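傷だらけの道具箱と、引き出しの底のもの

十一月に入ってから、夜の八時を過ぎるとどうにも本を読む気になれず、かといって寝るには早く、それで何年も開けていなかった引き出しを一段ずつ片づけています。一晩に一段だけ、と決めて始めたのですが、これが思いのほか楽しくて、二段目の途中で気がつくと十一時半だったりします。お茶もすっかり冷めていて、もう一度お湯を沸かして、そうするとまた少しだけ続きをやってしまうんですよね。

きっかけは友人のカモンチャノックさん(Kamonchanok Paisan、みんなはパイサンさんと呼んでいます)からのはがきでした。彼女はいまポルトガルのブラガンサに住んでいて、引っ越しのたびに荷物を減らしているのだそうです。今度の部屋に持っていった箱は五つ。前は十二だったのに、と自慢げに書いてありました。はがきの残り半分は向こうの栗がおいしいという話で、片づけの話よりもそちらのほうがずっと熱がこもっていました(焼くより茹でるほうが好みだそうです。わたしは断然、焼くほう)。

さて、引き出しです。うちの洗面所の脇にある古い棚には引き出しが六段あって、上の二段はまあ普通に使っています。歯ブラシの替え、綿棒、爪切り、そういうもの。問題は三段目から下で、ここは「あとで考える」ものがぜんぶ流れ着く場所になっていました。三段目を引き抜いて、床に広げた新聞紙の上にざーっと空けたら、まあ出てくる出てくる。片方だけのイヤリング、もう動かない腕時計、外国の小銭、どこの鍵だかわからない鍵。それから、子どもが小さかったころのおもちゃの部品がいくつも。

中でも手が止まったのは、ガチャガチャのカプセルでした。透明で丸いのがふたつ、中身はもう入っていません。駅前のスーパーの入り口に機械が並んでいて、買い物のたびに一回だけね、と言っては、結局二回まわしていたころのものです。開けるのにコツがいって、親指で横をぐっと押すとぽこんと外れる。あの音を思い出したら急に懐かしくなって、しばらく新聞紙の上に座りこんだまま、開けたり閉めたりしていました。夫が通りかかって、何をしているのかと聞くので、片づけ、と答えたら、ふうん、と言って行ってしまいました。

ブロックも出てきました。こういうのは本体の箱がとうに親戚の家へ行ってしまっているのに、かけらだけが家に残るんです。冷蔵庫の下とか、ソファの隙間とか、冬物のコートのポケットとか。見つけるたびに引き出しへ入れておいたのは、いつかまとめて送ろうと思っていたからで、そのいつかが十年も来なかったというわけです。今度こそ封筒に入れて宛名まで書きました。切手はまだ貼っていません。

ヘアブラシの話もさせてください。わたしは昔から、ブラシというものをなかなか手放せないたちで、三段目と四段目を合わせたら四本も出てきました。旅先で忘れて買い足したもの、いただきもの、柄が少し曲がっているもの。四本並べて、お風呂のあとに一本ずつ髪をとかしてみて、結局いちばん古いのがいちばん具合がよかったので、それを残すことにしました。毛の根元にたまった埃は、古い歯ブラシにほんの少し石けんをつけてこすると気持ちよく取れます。ぬるま湯ですすいだら、毛を下にしてタオルの上に一晩。上に向けておくと根元に水がたまるんだそうで、これは以前通っていた美容室で教わりました。

それで肝心の、行き場の決まらないものをどうしているかというと、金属の箱に入れています。きれいな布張りの収納箱も試したことがあるのですが、わたしの場合、きれいな箱に入れるとそれで片づいた気になってしまって、ふたを閉めたきり二度と見ないんです。その点、金属の箱はいいですよ。底に物が当たるとカタンと音がして、ああまだ何か入っているな、とわかる。ふたもないので通るたびに目に入ります。すり傷がついても気になりませんし、むしろ古びて鈍い色になってきたくらいが、うちの洗面所にはしっくりきます。

ホマ・ダネシュヴァルさんという、編み物の集まりで知り合った方にこの話をしたら、彼女は台所の隅に大きな琺瑯のたらいを置いていて、家族の誰のものかわからないものは全部そこへ入れるのだと教えてくれました。月末になると息子さんたちが自分で取りに来て、残ったものは彼女が好きにしていい決まり。先月は上等なボールペンが手に入ったそうで、それはもう嬉しそうに話すので、うちでもぜひやりたいと思ったのですが、あいにく息子はもう遠くで暮らしているし、夫は自分のものをたらいに入れられるのは嫌だと言います。

というわけで、当面はひとりで続けます。五段目には写真が入っているのがわかっているので、ちょっと怖いですね。写真の段に手をつけたら一晩では絶対に終わりません。先に六段目を済ませてしまおうか、いや、六段目には古いコードの類が丸まっているはずで、あれはあれで気が重いのです。コードをきれいにまとめる方法をご存じの方がいらしたら、コメントで教えてくださると助かります。輪ゴムはすぐに固くなって切れてしまうので、できればそれ以外でお願いします。

あ、それから、前回の記事で書いた梅酢のことでご質問をいただいていました。お返事が遅れてごめんなさい。瓶は煮沸してから使っています。ふたのほうは煮沸せずに、焼酎で拭くだけです。次はそのあたりをもう少し詳しく書きますね。今夜は四段目の残りをやって、早めに寝るつもりです。

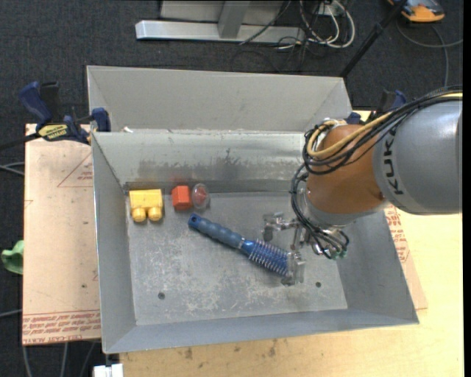
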